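Chore Watch: Laundry

Every few months somebody tells me the house that cleans itself is nearly ready. I have been hearing it long enough to want to see the work and leave the speeches for later. So this gallery sticks to chores, one at a time, with my notes. Shakuntala Yadav read the laundry notes before they went up and thinks I am too kind. Damián Xolalpa thinks I am a crank.

My rule is simple. A machine can do a chore when I can leave the room, come back and find it done, with nothing for me to fix. Most demos I get sent from firms like Stalter and Grokenura run under a minute and start with the shirt already spread out – which, if you have ever emptied a dryer, you know is half the job. 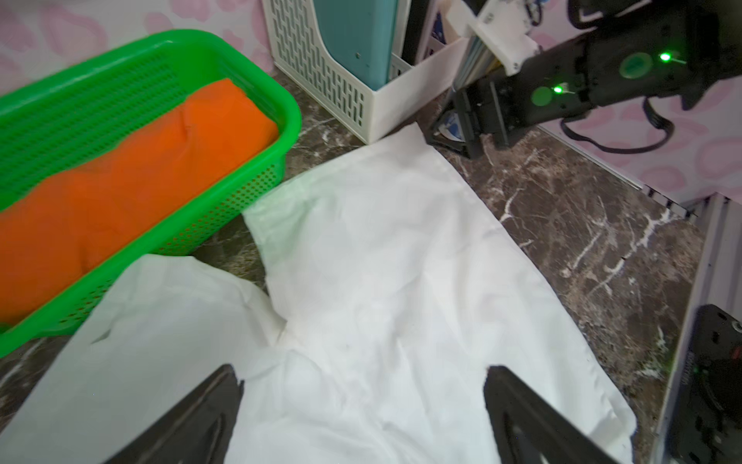
Folding is still the chore I would bet against. A plate keeps its shape when you pick it up and a shirt does not, and every tug leaves you with a new problem. Thin white cloth is worse than most, I think. Look at the wrinkles and shadowed creases in this piece, then at the two long panels going off in different directions, and tell me which edge you would grab first. I had to think about it, and I have been folding clothes since I was 5. The orange cloth in the green basket would be an easier start, but a fold in one cloth doesn't tell me much about the next. Then there are the papers standing at the back of the counter, the sort of thing every real home has and every sales clip leaves out.

Charmaine Dlamini, who ran a hotel laundry in Udorstead, once told me a new hire got 3 shifts to learn towels and a good deal longer for fitted sheets. I would give a robot the same deal. Show me 23 mixed items out of a dryer, no one stepping in, and I will say so on this page in large type.

Next up: dishes. Send notes on those to Tarun Solanki, who keeps the list.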